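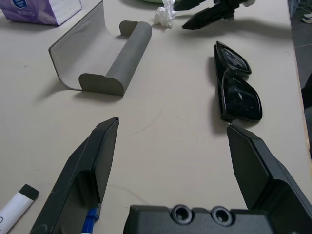
Bolluvby Youth Court Program
Minutes of the Advisory Board, December meeting

Location: Alaoui Center, second floor meeting room
Called to order: 5:35 p.m.
Chair: Tavion Wojcik
Quorum: present

1. Minutes of the previous meeting

Approved with one correction. Item 4 should read "sentencing panel," not "hearing panel." The corrected copy replaces the one in the binder.

2. Case referrals

The program coordinator reported on referrals received from the juvenile intake office since the last meeting. All were first-time misdemeanor matters, mostly shoplifting and minor property damage. One referral was returned to intake after review. The respondent had a prior diversion agreement still open in another county and did not meet the eligibility rule in section 2 of the program manual.

Discussion of whether the eligibility rule should be read to cover diversion agreements that are open but in good standing. The manual is silent. The chair asked that the question be put in writing to the supervising judge. No change in practice until a reply is received.

3. Teen attorney training

The fall training cycle ended with 12 students certified to appear as teen prosecutors or teen defenders. Certification required attendance at all sessions, a passing score on the written test, and one observed practice hearing. Students who missed a session may make it up in the spring cycle without repeating the written test.

The training lead noted that closing statements remain weak. Students tend to repeat the police summary and do not connect it to the sentence they are asking for. A one-page outline will be drafted and tried in the next practice hearing. Members asked that the outline avoid legal terms that the students have not been taught.

4. Confidentiality form

The current form is signed once, at certification. Proposed change: jurors and teen attorneys sign at the start of every hearing night, and the bailiff collects the forms before names are read. Concern was raised about the time this adds to check-in. The coordinator estimated that check-in could run up to 3 minutes longer per hearing night if the forms are laid out in advance.

Motion to adopt the change beginning with the first hearing night of the new term. Seconded. Carried, one abstention.

5. Courthouse observation visits

The clerk's office has confirmed that students may observe small claims and traffic calendars without prior approval. Juvenile and family matters still require consent of the presiding judge for each visit. Group size for those matters is capped by the seating in the courtroom.

A parent permission slip is required for each visit. The blanket slip used last year is no longer accepted by the school district. The coordinator will send the new slip to members for review before it is distributed.

6. Community service placements

Gistimness Food Pantry has agreed to continue as a placement site. Skulta Park is on hold while its supervisor position is vacant. Respondents now assigned to Skulta Park will be moved to the pantry, with completed hours carried over. Hour logs must be signed by the site supervisor on the day of service. Logs signed afterward in a single batch will be sent back.

7. Budget

A request for $500 to replace the recording equipment used in practice hearings was discussed. The present recorder drops audio at irregular points. Members asked for a written quote and for confirmation that recordings are erased after student review. Tabled to the next meeting.

8. Other business

The respondent exit survey will be shortened. The question on family income will be removed, as the program has no use for the answer.

Action items

Chair: written question to the supervising judge on open diversion agreements.
Coordinator: revised permission slip; transfer of Skulta Park respondents.
Training lead: closing statement outline.
Coordinator: quote for recording equipment and statement on erasure.

Adjourned: 6:50 p.m.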